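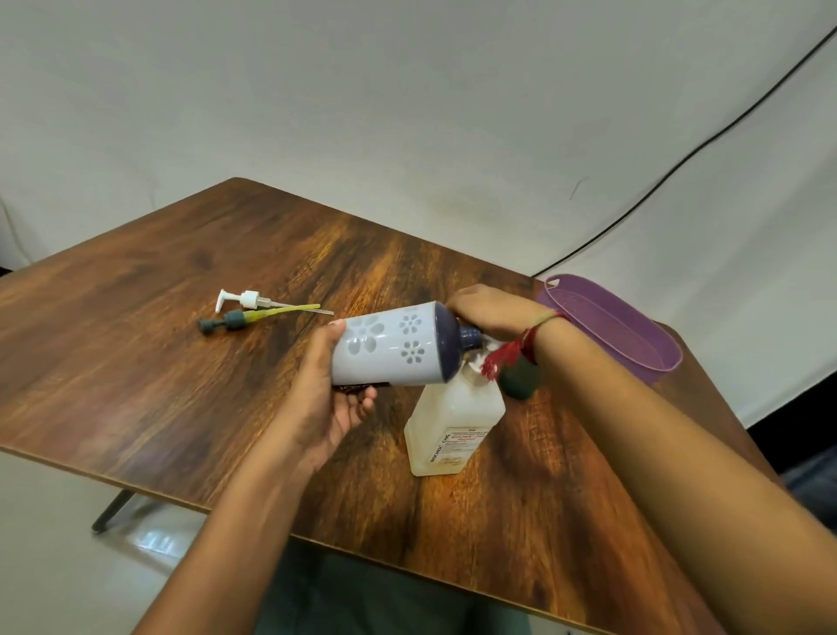
Refill time. Pump heads off and laid to one side.

The soap item, finally. It was promised for the last newsletter, got bumped by the parking thing, so it's going in now and it's going in fast.

Quick numbers first. The refill shelf at the Tonholm hall did 177 refills in January. December was 156. So up, even with the hall shut over the holidays. Mostly hand soap, then dish soap, then lotion a long way back. Shampoo hardly moved. If you want shampoo to stay on the shelf, use it, the drum takes up a lot of room for something that only goes down an inch a month.

Price is staying at 71 cents for a small bottle, any small bottle. Larger ones go by weight like before. Please weigh the bottle empty BEFORE you fill it and write the number on the tape. Several people got charged for the weight of their own bottle last month and I don't have a good way to give it back, other than telling you to help yourself to a bit extra next time. So, help yourself to a bit extra next time.

Now the bigger subject. Lots of you have asked about doing this at home. You have three or four pump bottles scattered through the house, each one with an inch left that the pump won't reach. Bathroom one is sputtering, kitchen one is sputtering, there's a pretty one in the guest room that got used twice. Bring them all to one table and do the lot in one go. Takes maybe a quarter of an hour if you don't stop to answer the phone.
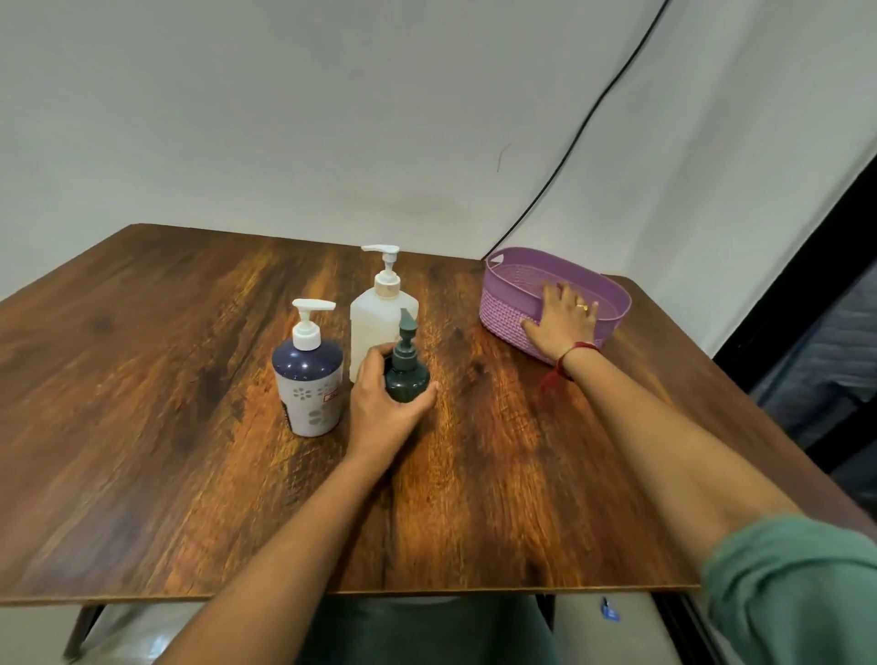

R. Setiawan
Household page editor, Tonholm Neighbors Newsletter

My own way of going about it, for what it's worth.

Line up the bottles. Decide who's giving and who's getting. Big plain one can hold the most, so that's usually the mother bottle and the little ones get filled off it. Don't mix kinds. Hand soap with hand soap. I put a lotion in with a dish soap a few years back and got something like cottage cheese, whole bottle in the trash, pump too.

Same kind but different brands? Mostly fine in my experience, but try a spoonful of each in a saucer first and leave it for the evening. If it goes stringy or splits into layers, keep them apart. The Perkano hand soap from the shelf has mixed okay with everything I've tried it on. The Perkano unscented is thinner and it will make a thick soap runny, so go easy.

And anything that came from a pharmacy or a clinic, antiseptic wash, medicated anything: leave it in its own bottle with its own label. Don't top it up, don't top anything else up with it. And don't bring it to the shelf please, we can't take it.

Pumps come off counterclockwise. If the collar spins and spins and nothing happens, hold the bottle by the neck, squeeze a little, try again. Stand the pump over the bottle for a minute before you lift it clear, the tube holds more soap than you'd think and it will all go down your sleeve. Then lay the pumps on something. A plate, a dishcloth. I use the lid off a casserole.

Rinse the pumps? Yes if you're switching soaps. Warm water in a mug, tube in, pump until it comes clear, then pump a few times with the tube in the air so you're not putting water into the new bottle. Watery soap goes off quicker, and it comes out of a foaming pump fine but out of a regular pump it shoots across the sink.

Pouring neck to neck is slow with thick soap. Lean one on the other, keep the top one at a slant so the air can get in past the soap, and wait. Shaking makes foam, then the foam sits in the neck and blocks everything, then you're standing there for ten minutes. Foam in the neck, just stop and let it settle. Or go do the next bottle.

Funnel helps if the neck is wide enough. Hastus on the corner has small ones by the register, also spare pump heads, though do take your bottle in with you becuase there are at least 2 neck sizes and they look exactly the same until you get home. They'll let you try them on at the counter.
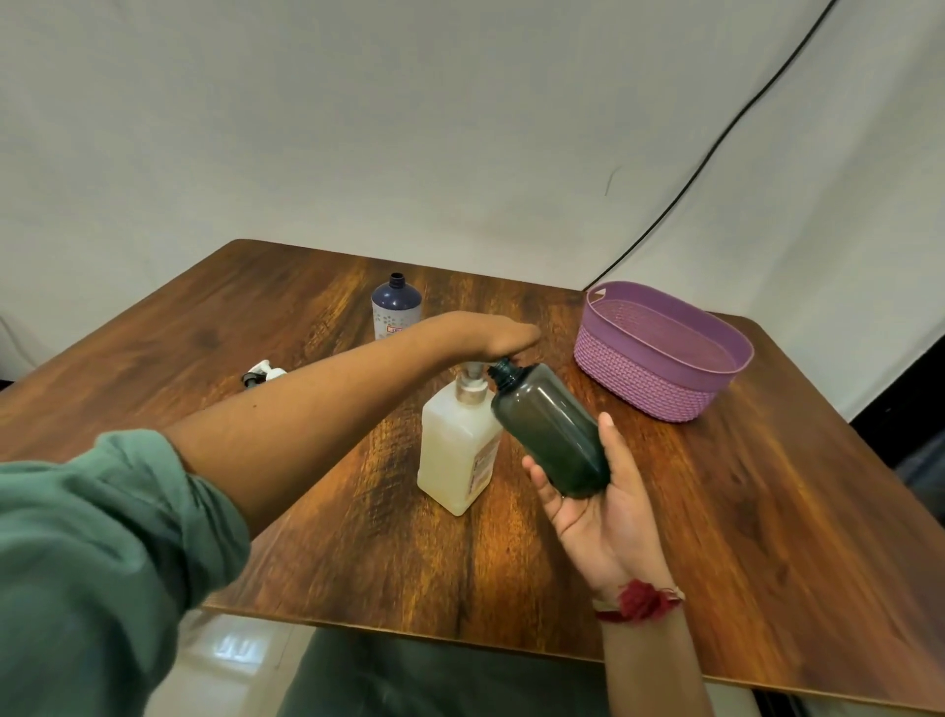

Other way, if the big bottle has a decent pump on it: leave the pump where it is and just pump straight into the small one. Palm flat on top, small bottle held up under the spout, tipped a little so it goes down the side and not straight to the bottom. No funnel, no foam to speak of, and you can stop whenever you like. Good for the little travel size ones too. It's a lot of pumping if the bottle is large, your palm will know about it, but for a small one I wouldn't do it any other way now.

Stop short of the top. The tube needs somewhere to go and when you push it in the soap comes up. I leave the width of a thumb. Fill it to the brim and you get a ring of soap around the collar that never really drys, and then it sticks to the shelf.

If the tube is too long for its new bottle, snip the end at an angle. Not too much! You can't put it back. Too short and you're leaving soap at the bottom again and we're back where we started.

Then wipe everything down with a damp cloth. Wipe the threads before the pump goes back on or it'll be glued shut by the next time. A strip of masking tape on the bottom with what's in it and the month. Put it on the bottom, not the side, if it's a nice bottle.

Empties you don't want: there's a crate under the refill shelf. Rinsed, please, with the pump if it still works. Broken pumps in the regular trash, there's a spring in them and the recycling people don't want it. The crate is nearly out of small bottles, by the way, and those are what people ask for. Larger ones we've got plenty of.

The shelf is open mornings until 2 when the hall is open. If the hand soap tap is dripping put the jar under it and leave a note on the clipboard. New drum of Perkano is ordered, the lavender, no date for it yet. Unscented is in stock.

Next time: jar lids, and which of them fit which jars. Send me yours if you've worked any of it out. The box by the hall door is fine, or just reply to the newsletter email.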